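Stamlow Readers Forum > Series Talk > Girnora books, reading order?

pagehound
Feb 26, 2018
I finished the first Girnora book in January and have the next one on hold. There's a novella, Cutbridge, set between them. It's 117 pages. Do I need it? 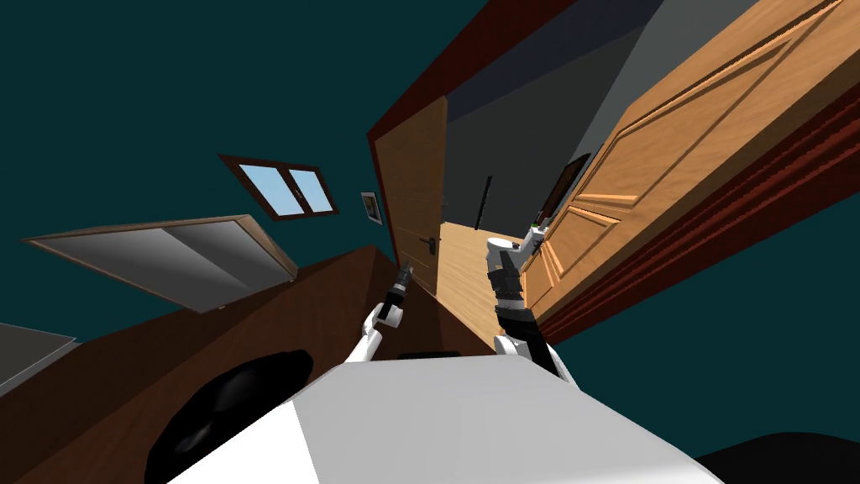

The library doesn't carry it, so I'd have to buy it.

marl_k
Skip it. Book two is 600 pages and repeats everything that matters in the first few chapters.

Gonçalo Ramalho
I disagree. Hassanpour's brother is barely in book two, and his death means very little if you haven't met him in the novella.

marl_k
That's a spoiler — please tag it.

Gonçalo Ramalho
It's on the back cover. 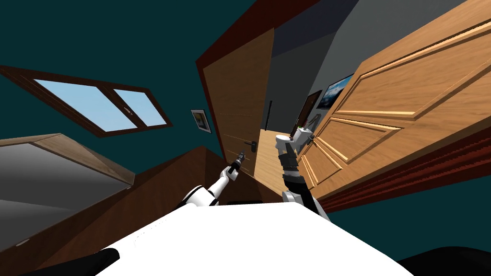 Gripper near the door handle

Luminița Chiriac
I read Cutbridge after book two and had no trouble following either one. The middle drags, but the last two chapters are good.

pagehound
Thanks. My hold just came in, so I'll start book two and get the novella later.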